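3. Bedding and the overnight dust samples

3.1 Homes and sampling

Sampling ran in two towns, Bednarek and Tuda, through October. We went with a dry wipe method because the pump samplers used in the first round kept people awake and two households dropped out over it. Wipes were taken from the floor at the bedside, the headboard (if any) and the nearest window sill. Same person did all the wipes in a given home. Rajput handled Bednarek, Rees handled Tuda.

In all 108 homes gave a full set. Missing sill wipes were the usual problem, mostly windows blocked by furniture. Those homes are left out of Table 4 but kept everywhere else. Homes with a wood stove in the bedroom were not eligible.

Weighing was done by Sisodia at the Pridimia lab, blind to town and to laundry habits. Filters over the 2000 microgram limit of the balance were split and weighed in 2 parts. This affected the Tuda floor wipes more than the others, see the note under Table 3.

3.2 Laundry diary

Each household kept a diary of when sheets were changed, how they were dried and whether the mattress was vacumed. Diaries were short on purpose. The first version (Chauhan and Tripathi, pilot report) asked for water temperature and detergent brand, and most people just left those blank. Dropped both.

Line drying outdoors vs. dryer vs. indoor rack. Indoor rack was the most common answer in Tuda, where few of the older apartments have a yard. We did not ask about fabric softener and probably should have.

3.3 How the sheet sits on the bed

A late addition to the protocol. Field staff noted that tucked sheets and loose sheets leave the side of the bed covered to very different depths, and a hanging edge may hold dust that a tucked one would not. We coded each bed as tucked, part tucked or loose. Coding was by eye. Figure 5 shows the loose type.
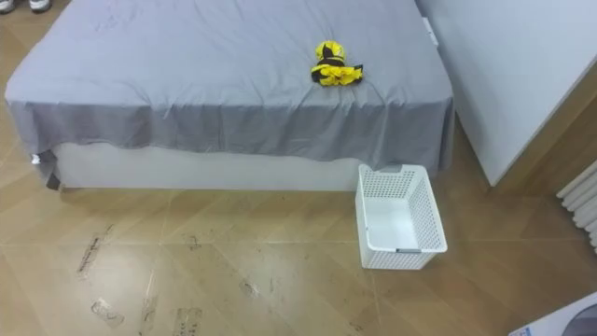 Figure 5. Loosely draped sheet, edges hanging over the sides, bed base exposed below.

Agreement between the two coders was good for tucked and loose, poor for the middle group. For the models in Section 4 we therefor merged part tucked with loose. Splitting it the other way changes the floor estimate a little and leaves the headboard estimate alone.

Beds with a valance were coded seperately and are not used in this section. Height of the base off the floor was measured with a tape at the foot end only.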